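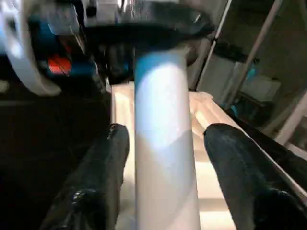

Wrist view, fingers open on either side of the tube.

4. Recording your first batch

I set the Motex recorder to save 16 examples per batch, and I'd leave it there while you're learning (my first try was 240 in one sitting, and my shoulders hated me for it).

1. Open the Jakik panel and pick Wrist.
2. Bring the fingers up to the part, still open, and press Record.
3. Close slowly, hold, let go, press Stop.
4. Mark the example Keep or Toss right away – you won't remember later!

Note: Vary your starting angle, and get in really close on some of them. 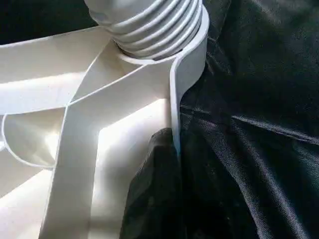

Kubiak wrote in to ask whether tossed examples should be deleted for good. Please don't! Move them to the Toss folder. The Nitemwood set has 3,381 recordings and I only train on 3,290 of them, but I still go back through the rest.

Caution: Keep your free hand away from the fingers while Record is lit.

5. Before you start the next batch, check the lens for smudges 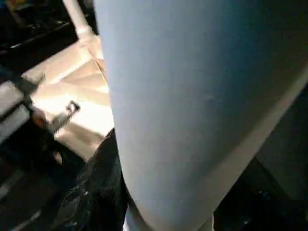

and play back one example at full speed. If it stutters, restart the recorder and go back to step 1.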